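Drarnilari Two-Tier Counter Shelf for Coffee Bags and Packets
Product page, Wihongi Storage, Ernville
Listing revised 16/04/2018

Application

The Drarnilari is a low two-tier shelf for small bagged goods: ground and whole bean coffee, drip packets, tea refills, dried fruit. It stands on a counter, a side table or the floor. The base version ships flat in one carton and is assembled with the hex key supplied.

Frame

Side panels and rails are solid wood with an orange-toned gloss finish. All outer edges are rounded. The side panel is cut to an arch, which leaves room for a hand when the unit is lifted from the end. Each tier has a raised lip along the front to stop film bags from sliding forward when the shelf is bumped or the counter is wiped.

Shelf bases

The bases are clear ribbed sheet. Bags rest on the ribs, and coffee dust collects in the channels between them. Each base lifts out upward once the tier is empty. Wash in warm water with dish soap. Do not use scouring pads or a dishwasher; both dull the surface.

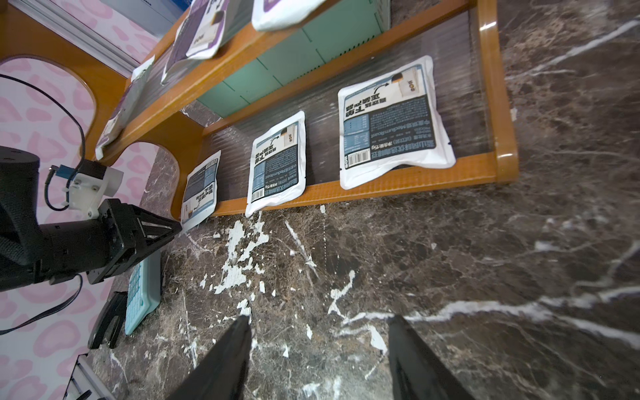 Lower tier with three white bags of coffee beans, on a dark marble surface.

Loading

Lay filled bags flat, printed panel up, with the sealed ends toward the sides of the unit. Valve bags hold some gas after roasting and will not lie fully flat. Allow for this when spacing them. Large bags belong at the ends of the lower tier, close to the side panels, where the base flexes least. Rated load is 6 kg per tier, evenly spread.

The upper tier is intended for lighter stock. Cups and jars can be placed on it, but the front lip is sized for bags and will not retain a tall container.

Packets and labels

Packet stock behaves differently from bean bags. The film is thinner, the top seam creases easily, and a full packet slumps when it is stood on end without support. Where the barcode is printed in an upper corner of the label, as on the white packet with the black and purple label, stack the packets so that this corner faces out and the code can be read without unloading the tier. Packets waiting to be shelved may be laid flat against one another. Keep the stack low enough that the bottom film is not pressed into the ribs.

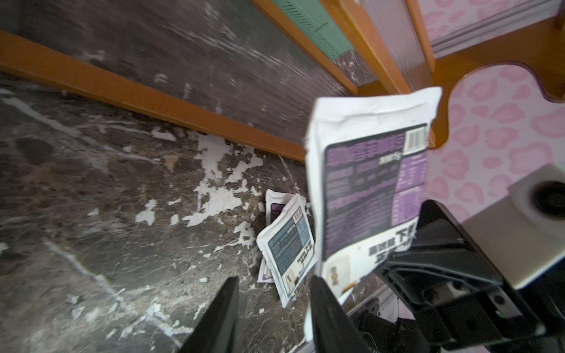
Floor placement is permitted on hard, level surfaces. Set the unit far enough from the wall to get a hand behind it; flat packets, such as the two lying near the base of the wall, are easily pushed out of sight and missed at stock count. On carpet the feet sink unevenly and the bases may rattle. Felt pads are supplied for marble and other polished stone. Clean the stone before fitting them, as trapped grit will mark both surfaces.

Specifications

Tiers: 2
Rated load per tier: 6 kg
Clear height between tiers: 14 cm
Hardware: 12 screws, hex key
Feet: felt pads, self-adhesive
Finish: gloss
Use: indoor, dry

Care

Wipe the frame with a damp cloth and dry at once. Solvent cleaners cloud the gloss. Retighten the screws after the first month of use and whenever the unit has been moved. Small scratches in the finish can be treated with clear furniture wax.

Parts and ordering

Replacement bases are sold singly. Bases made before January have a narrower tab and do not fit current frames; check the tab against the drawing in the carton before ordering. Screws and felt pads are sold as one pack.

Orders are shipped from the Ernville warehouse. Pickup is available at the Cillcombe counter during posted hours. Opened units are accepted for return if the bases are unused and all hardware is included.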